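Gerner converts second Brakent store to self-checkout, delays Trilta move

Convenience retailer Gerner has finished the refit of its second store in Brakent, replacing two of the staffed registers with self-checkout units and extending the chilled section along the rear wall. The store reopened on 26 Mar 2022 after a closure of 23 days.

The work covered refrigeration, lighting and the checkout area. Open-front chillers were taken out and replaced with cabinets with hinged glass doors, connected to a single condensing unit in the yard. The old units each had their own compressor, which put heat into the sales floor and raised the load on the air conditioning in summer. Floor space for sales is unchanged at 900 square feet. Dry grocery has lost one run of shelving to make room for ready meals and cut fruit.

Owner Mieke Stevens said the layout was based on sales data from the first store, where chilled lines outsell dry grocery during the evening period. "We had too many slow items at eye level," she said. "The range has been cut by roughly 100 lines, mainly canned goods and household items with a duplicate in another size."

Lines that were dropped can still be ordered at the counter for collection. Orders placed before noon arrive with the next morning's delivery from wholesaler Van den Broek.

Delivery times have also changed. The ambient and chilled drops used to come on separate trucks and now come on one, before opening. Store manager Geert Boersma said this means a larger back-of-house team at the start of the day and a smaller one in the afternoon. Total staff hours stay the same. Shelf labels are still paper. Electronic labels were priced but left out of this phase, and the wiring for them has been put in above the ceiling panels.

The self-checkout units take cards only. Cash customers, tobacco sales and lottery payouts go through the remaining staffed register. Age checks on alcohol are approved from a handheld device carried by the floor team.

Gerner's planned move into Trilta has been put back to June. The unit there needs a new electrical supply before refrigeration can be installed, and the date for the connection was confirmed only this month. Teun Stevens, who handles property for the company, said the lease terms are agreed and the shop fitting contract will go to the same firm that did the Brakent work.

Hiring for Trilta opens once the connection is complete. Applications are being taken at the counter in both Brakent stores.
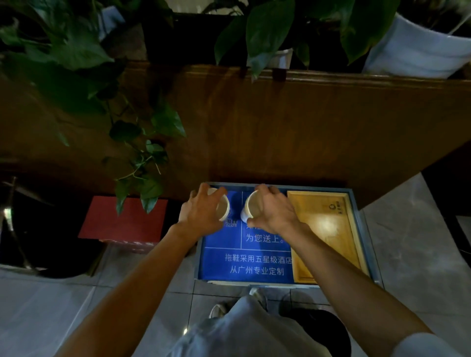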